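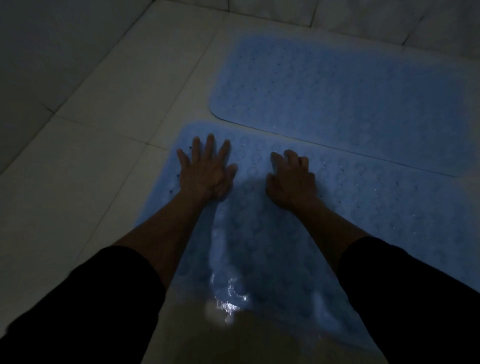

Does a robot cleaner look after itself?

The box says "fully automatic". Be careful when you read that on a box. It usually means somebody has to crawl about on the floor first.

Sirenora is a small robot that washes the tiles in the changing rooms at the Bermúdez swimming pool. It is as wide as a dinner tray and it can scrub for 70 minutes before its battery runs down. The people who sell it say you press one button and walk away. Valentina Espinoza looks after it, and she has never managed to walk away.

Why does a robot need bath mats?

When Sirenora has finished, it has to roll back to its charger. Wheels and wet tiles don't get on well. A wheel that slips still turns, so the robot counts the turns and thinks it has moved forward. It hasn't. It is spinning on the spot, feeling very sure of itself.

So the charger has a parking place made of 2 rubber mats, laid next to each other. They are the ordinary light blue kind with suction cups and little holes. They have to be pressed down by hand, and that is trickier than it sounds. You spread your fingers and lean. A corner that sticks up even a tiny bit looks like a wall to Sirenora's bumper, and then it stops and beeps.

Couldn't the robot do that job itself?

Some people will tell you that robots will be doing this sort of thing soon. Maybe. Ask them to show you one. Your hands can feel when rubber has gripped the floor and when there is a bubble of air underneath. Sirenora has a bumper, four wheels and a brush. It can't feel a bubble, and it can't lift a mat either.

What else has to be done?

Every evening Valentina does these jobs:

1. Switch Sirenora off at the main switch. (Always first. The brush can start up again by itself.)
2. Pull the hair out of the brush. There is a lot of hair.
3. Empty the dirty water tank and rinse it.
4. Wipe the eye at the front with a soft cloth.
5. Lift the mats, wash the grit out of the holes and press them flat again.

If she skips the last one, bits of dirt get under the suction cups and they let go.

So is it any use?

It does scrub well, and it reaches under the benches where a mop gets stuck. But Deming Feng, who used to mop those floors, wrote down how long both ways took. On a busy day the robot saved him hardly any time at all. Next time someone tells you a machine works "all by itself", ask who cleans the brush.

More to read
- Why do lifts have an emergency button?
- The ticket machine that ate my coin
- How a car wash knows where your car is

© Relier Young Readers | Write to us | Back to top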